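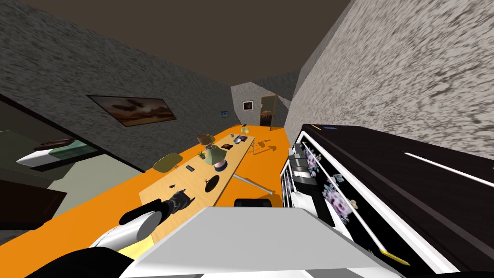
Saturday, 6 in the morning, and Evaristo already on the phone.

"Is it done."

"It's nearly done."

"Nearly like last time?"

Ilaria put him on speaker and set the phone on the wing of the Zuccaro so she could keep typing. Laptop on the passenger seat, cable down into the footwell, battery charger humming away. Cold garage. Coffee from yesterday. Version 30 of the map, and the thing still stumbled coming off the throttle at the top of third.

"Session's at nine," Evaristo said. "Aldo's coming."

"Aldo's not coming. Aldo hates me."

"Aldo's bringing his Galtari."

Click. He never said goodbye, that man. Owed her for two dyno days and never said goodbye.

She pulled up the log again. Fuel fine. Timing fine. Then the dip, a little tooth mark in the line, same spot every pull. She'd moved the ignition table around it, over it, under it. Swapped the coil packs. Swapped them back. Laiba said it was the throttle body and Laiba was usualy right, but they'd cleaned it Thursday night and the tooth mark hadn't budged.

Laiba came in at half past with her hair wet and a bag of rolls.

"You slept here."

"I sat here."

"With your eyes closed?"

"Some."

They ate standing up. Laiba scrolled through the log with one finger, crumbs in the keyboard, not saying anything, which with her meant she was thinking or still asleep.

"Whose base map is this?"

Ilaria chewed.

"Ilaria."

"It's the Disska one."

"The Disska one. Aldo's Disska one."

"I bought it. I paid for it. It was mine when I left."

"Did you ever open the whole thing? Or just the bits you needed."

Just the bits she needed. Three years of just the bits she needed. Fuel, spark, boost, the rev limit. The rest of it was a long gray basement of tables with numbers for names, and everyone in the trade knew you didn't go down there without a reason. She had a reason now. Two hours and change of reason.

They split it. Laiba took the first half on her own laptop, sitting on a tire. Ilaria took the rest. Hex, hex, hex. A truck went by outside and the door rattled. Somebody's dog.

"What's 141?" Laiba said.

"What do you mean what is it?"

"Table 141. It's not in the factory list. Looks like a torque limit but it only wakes up over 67 percent pedal. Then you lift and it pulls timing for a blink. Then it goes away."

Ilaria got up. Went and looked. Sat down on the floor.

She remembered it, was the thing. Not the number. The night. Her and Aldo in the old shop in Tukia, August, both doors open, the first Galtari they'd ever been paid for on the rollers. It kept spitting flame on the overrun and he was scared for the turbo. So he'd written a patch. Just a small one, he said. Just to be nice to her when you lift. Her being the car. He'd always talked like that, and she'd laughed at him, and they'd had peaches out of a can.

"He was protecting the turbo," she said.

"This car doesn't have that turbo."

"No."

"So zero it."

"Yeah."

She didn't, for a minute. Then she did. Every cell. Write, verify, key off, key on. The fan spun up.

They ran it on the rollers with the door up and the whole street hearing it. Third gear, all the way, hold, lift. The line came down smooth as a bedsheet. Laiba yelled something. Ilaria couldn't hear what.

At the track Cinzia Fontana was doing the gate in a yellow jacket, and waved them through without checking the papers. Evaristo stood in the pit lane with his arms out like where have you been. It was ten to nine.

And there was the Galtari. Same white, new wheels. Aldo under the hood with a flashlight in his teeth.

She could've walked past. Had the helmet bag, had Evaristo hollering, had every excuse.

"You left something in my map," she said.

He took the flashlight out. He'd gotten older around the eyes. "I left a lot of things in that map."

"141."

He had to think. She watched him go looking for it and then she watched him find it.

"Huh," Aldo said. "The peaches."

"It was costing me half a second a lap."

"You should've called."

"You'd have picked up?"

He wiped his hands on his pants, front then back. Behind her the Zuccaro fired, Evaristo already strapped in and impatient, blipping it, on and off, on and off, clean every time. Aldo tipped his head to listen.

"No," he said. "Probly not. Sounds good, though."

"I know it does."

"Mine's got a flat spot," he said. "Low down. Second gear. I can't find the damn thing."

The light at the end of the pit lane went green. Ilaria looked at the car going out, then at the laptop sitting open on his fender, and put her bag down.

"Move over," she said.

Filed under: Short Fiction, Cars & Garages, Weekend Reads

Get new stories in your inbox. Enter your email to subscribe. You can unsubscribe at any time.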